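Robots in the Break Room: What Changed for Staff at Grillau
Student project report, Work and Technology course

1. Why I chose this topic

Most of what we read in this course about automation was about factories and warehouses. I wanted to look at a smaller workplace where the robot does odd jobs and works close to people. Grillau is an office services company. It runs kitchens, mail rooms and meeting rooms for other firms. Last year it began using a humanoid robot at its Stosach site for simple fetching and putting away. The project is called Dusum inside the company.

My question was what the robot changed for the people who did this work before, and for the people who now work next to it.

2. How I did it

I visited the site on 2 afternoons in June. I talked with kitchen staff, a shift lead and two people from the technical team. I also read the task sheets that staff fill in at the end of each shift. The company let me see 70 of these sheets. I agreed not to use anyone's name.

I did not measure speed. The company has its own numbers on that and did not want them in a student report.

3. The task

The task I followed most closely was drinks. Before the project, a member of the kitchen staff stocked the refrigerators in the morning and took bottles to the desks when a room was booked. It is a small job but it is done many times. According to the shift lead, the site handled 1,282 bottles in the month before my visit.

The robot works on one bottle at a time, between a desk and the refrigerator next to it.

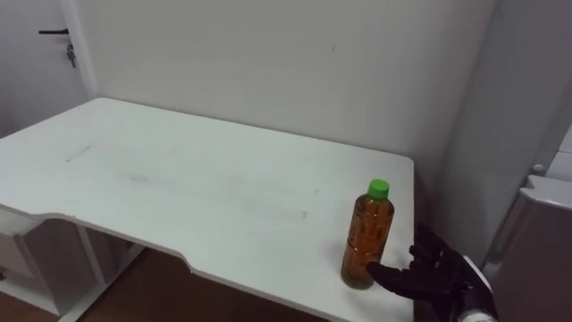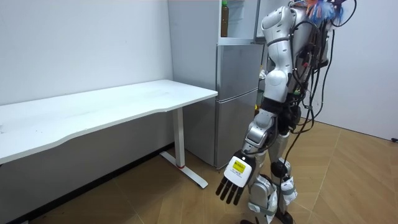

Refrigerator with the upper compartment open and a bottle inside. 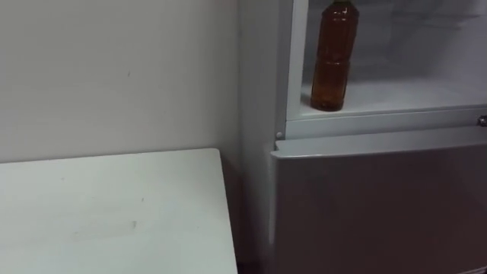
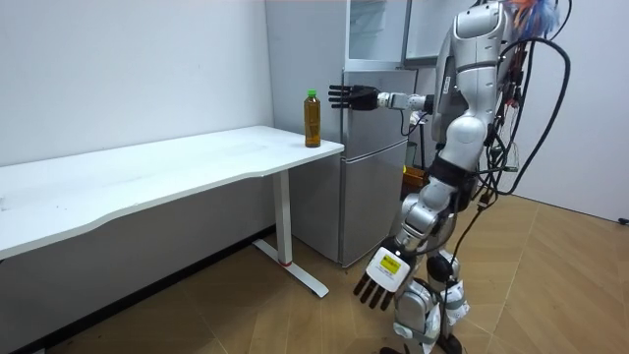 4. What changed for the kitchen staff

No one lost a job during the time I looked at. The hours did change. The morning stocking shift used to start at 6:30 and now starts at 8:00. Two people I spoke with liked this. One did not, as she had planned child care and a second job in the afternoon to fit the early start.

The content of the work changed more than the amount. Staff carry fewer drinks, but they now set things up so that the robot can do its part. Desks have to be cleared before it starts. Bottles have to be put down standing up and within its reach. Chairs are moved out of the way. None of this was in the old job description, and at first it was not on the task sheets either. People did it in between other things. A line called "preparation" was added after the shift lead asked for it.

Several people said the day was more broken up than before. They would start on something else, such as wiping down counters, and then be called back to move a bottle or clear the floor. One person said she walked less but got interrupted more, and that she would have picked the walking.

5. What changed for the technical team

The technical team sits in another building and used to have no contact with kitchen staff. Now they talk almost every day. Both sides described this as useful but slow in the beginning. The technical people used words such as "grasp" and "reset" that were not explained to anyone. The kitchen staff knew things that were not written down, for example that the floor is mopped on Thursday and should be left alone until it dries.

A software tool made by a small supplier, Soomro, is used to report problems. Staff choose from a list on a tablet. I was told the list did not fit what they saw, so many picked "other" and typed a sentence. On the sheets I read, "other" was the most common entry.

6. Training and pay

Everyone who shares a room with the robot gets one training session. It covers where to stand, how to stop the machine and who to call. Staff thought the safety part was clear. They wanted more on what the robot is supposed to be able to do, so they could tell a fault from normal behavior.

Pay has not changed. The shift lead thinks preparation and reporting should count as extra duties. The company told me this will be looked at when the trial ends.

7. Limits of this report

I only saw one site, and only in the afternoon. The people I spoke with were chosen by the shift lead, so I may have missed some who are unhappy with the project. The task sheets say what was done but rarely how long it took. If I did this again, I would ask to come in for the morning shift and follow one person through the whole day.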